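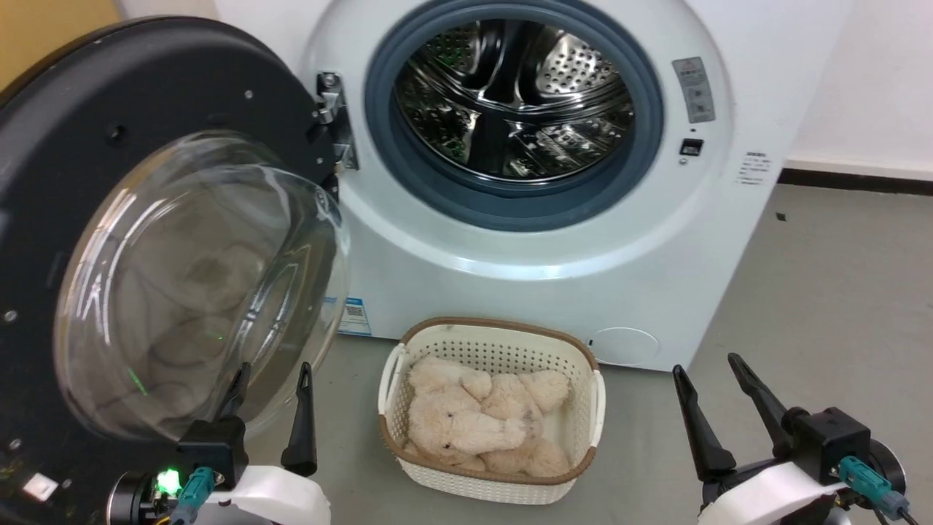
The laundry cell at the Jomholm workshop is a plain arrangement: one front-loading washer, one basket on the floor, and two arms with two-finger grippers working from either side of the basket. The technician who has maintained it since it was moved from Etitville agreed to talk through the setup and the service routine, on the condition that the conversation stayed on hardware.

The first subject was position. The arms share a base, and the washer is the item that gets aligned to them. "People want to move the robot because it has the wheels," the technician said. "I lock the robot and shift the washer. The washer is the thing that creeps, so it gets corrected first." The feet are leveled before anything else, then the front panel is squared to the base plate. The tolerance at the door ring is 2 mm. Past that, the right arm still reaches the drum but comes in close to the gasket on the latch side.

The door is the part that takes the most planning. It is hinged on the left, and when fully open it takes up much of the left arm's working space. The left arm's rest position was originally farther back. According to the technician, that made the approach to the basket longer and put the elbow near its joint limit. The present rest position is in front of the lower part of the door, with the fingers open and pointing up. "You have to tell the planner about the glass. It bulges, and a flat door model leaves that out. We had the door in as a disc for the first month and the wrist touched the bowl on the way across." The collision model now includes the bowl with 50 mm of clearance, except in the rest position, which was checked by hand and entered as an exception.

Asked about perception, the technician was brief. Steel drums reflect whatever lights are near them, including the status lights on the arms, and clear glass is no better. The cell does not use depth readings taken from inside the drum. The drum opening is located from the gasket and the raised ring on the front panel, and the insertion depth is a fixed value. The basket is located from its rim, which is darker than its walls and gives a clean edge.

Test loads are soft items, plush toys among them. The technician prefers a toy to a towel for the first run after a repair. "A towel will hang on one finger and you call it a grasp. A stuffed animal has some bulk. If the fingers are not closing evenly, it rolls out." Long curly fur does leave fibers at the finger pivots, and these are picked out with tweezers at the end of the session. Compressed air was tried and dropped after it pushed lint farther into the housing.

The fingers are the only part replaced on a schedule. The last set came off in September after 2,991 close commands, with wear on the inner faces of both fingers on the right gripper. The left pair had less wear but was changed too. After a change, the zero is set with the fingers fully closed, then the opening is measured at the tips and entered for each side separately.

Cabling was the source of most stoppages. The connector at each gripper module sits low on the housing, and the cable behind it flexes each time the wrist turns. The first cables were ordered to the length in the drawing and pulled tight at full roll. The replacements, supplied by Dremwood, are longer and are clipped so the bend falls behind the plug. "If an arm drops out, reseat the connector before you open the software," the technician said. "Then look at the log. Code 244 is lost communication with the gripper, and it reads the same for a bad cable and a plug that is half out."

Two items are still open. The washer has no fixed floor mounts, so alignment is repeated each time the machine is moved – a bracket has been drawn by Edet but not cut. The other is the hinge screws on the door, which have no torque value in the service sheet. For now they are checked by hand during the monthly inspection, along with the arm base bolts.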